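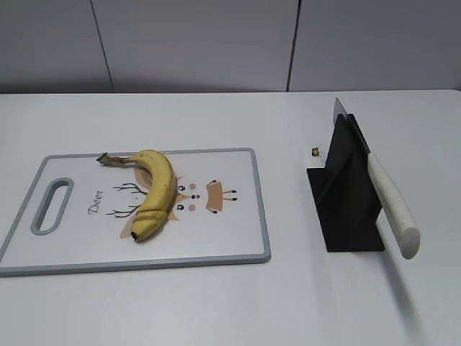

Cutting Boards, Sponges and Other Things I Was Doing Wrong

Friday, October 18, 2019

I have been keeping a list on the inside of my pantry door for a couple of years now, and it's finally full, so I'm typing it up before I paint over it. Most of it is kitchen stuff. Some of it I picked up from my mother, some from a neighbor who used to cook in a school cafeteria, and a fair amount from ruining things. Skip around as you like!

Stop the board from sliding

If your cutting board skates all over the counter when you go at a squash, wet a paper towel, wring it out and lay it flat underneath. A damp dishcloth works too, but fold it only once or the board will rock. I cooked for 11 years before I learned this and I still have the scar on my thumb. Rubber shelf liner is even better, and you can rinse it and hang it over the faucet.

Stains on plastic boards

Beets, turmeric, carrots (carrots are sneaky). Make a paste of baking soda and a little water, spread it on, leave it for a while and then scrub with a stiff brush. If that doesn't do it, I put the board out in the sun for an afternoon with lemon juice on it. Turmeric especially seems to fade in sunlight. I don't use the green side of the sponge on mine anymore because the scratches hold on to color and then you're worse off than before.

When the knife grooves get deep enough to catch a fingernail, I buy a new board and the old one goes to the garage for cutting twine and potting up seedlings.

Onion smell

Two things help. Rub the board with coarse salt and half a lemon, wait a few minutes, rinse in COLD water. And keep one side for onions and garlic and the other for fruit. I put a dot of nail polish on the rim of mine so I know which side is which. My husband ignores the dot. We have had some very interesting melon.

Sponges

I used to keep a sponge until it fell apart, and I'm embarrassed about that. Now I cut a corner off when a sponge gets demoted from dishes to counters, and a second corner when it goes down to floors. No more guessing! I also switched to the Grilasel brush for pans, the one with the short handle, and it has held up since May with no bristles coming out. The long-handled one I did not like at all, too bendy.

Dull knives

Please don't put them in the dishwasher. I know, I know. But they bang around in there and the edge goes. Wash, dry, put away, it takes a minute. I have a pull-through sharpener from Akier that I use on the everyday knives, and my one nice knife goes to the sharpening stand at the farmers market. If you keep knives in a drawer and don't want to buy guards, an empty cereal box cut down and taped makes a decent sleeve for a while.

The drawer of lids

Mine was a disaster. I took everything out, matched each container with its lid, and got rid of anything left single. Then I stood the lids up on edge in a dish rack, the cheap wire kind, inside the cabinet. Round lids at the back, square at the front. My old Anberg containers had lids that warped a bit, and a few minutes in a bowl of hot water softened them enough to press back on. That trick worked on three out of the five, I think, and the other two now hold screws.

Cleaning the kettle

Equal parts white vinegar and water, bring it up to a boil, turn it off and let it sit while you do something else. Pour out, rinse well, then boil plain water once and throw that out too unless you enjoy vinegar tea.

All-purpose counter spray

Here's what I mix:

510 ml water
2 tablespoons white vinegar
a few drops of dish soap

That fills my spray bottle almost to the neck. Don't use it on marble or granite (vinegar is hard on stone), and never mix it with anything that has bleach in it. Label the bottle. Masking tape and a marker are fine.

Herbs

Parsley and cilantro go in a jar of water in the fridge with a bag over the top. Basil stays out on the counter, it turns black if it gets cold. Change the water when it looks cloudy.

I still haven't found a good way to keep ginger from drying out. Freezing it whole and grating it frozen is okay, but my fingers hate it. If you've got something better, leave it in the comments and I'll write it on the door once the paint is dry.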